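Workness Robotics Software Group
The Workness group has released an update to Clernau, its planning and perception toolkit for simulated manipulation. This thread summarizes the changes and the work that remains open.

Workness Robotics Software Group
The update has 2 parts: a revised pose estimator for flat targets and a new scheduler for the approach planner. Both were developed at the Clamcombe office under the direction of Heledd Landeg.

Workness Robotics Software Group
Wrist view in simulation, with the landscape panel as target.

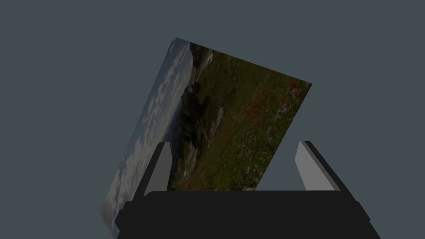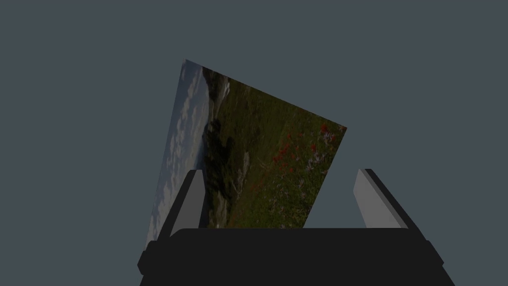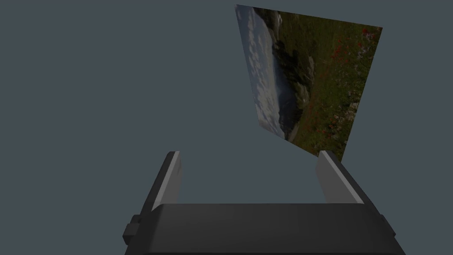
Workness Robotics Software Group
The pose estimator has been the main concern of the group since July. Earlier versions relied on the outline of the target and lost accuracy whenever the gripper body covered an edge. The revised version matches surface texture first and uses the outline only as a check. The printed meadow suits this method well – the red flowers are small, bright against the green and unevenly spread, and they give the matcher distinct points even when the sky side of the print offers little more than soft cloud. The plain gray background contributes no features, and any error in the match can therefore be traced to the panel itself.

Workness Robotics Software Group
The regression suite now contains 236 simulated approaches. Each one records the estimated pose, the true pose from the simulator and the time the planner took to respond.

Workness Robotics Software Group
The scheduler, known internally as Thakur, decides when a new estimate justifies a new plan. Small corrections are passed directly to the controller. Larger ones stop the approach until a fresh path has been checked for collisions.

Workness Robotics Software Group
Known issue: the estimator can report high confidence on repeated patterns such as tile or woven fabric. Users working with such targets should keep the outline check enabled and review the logs after each run.

Workness Robotics Software Group
Configuration files from the previous release must be converted before use. The conversion script and release notes are included in the Clernau package. Questions on migration may be sent to the group through the usual support form.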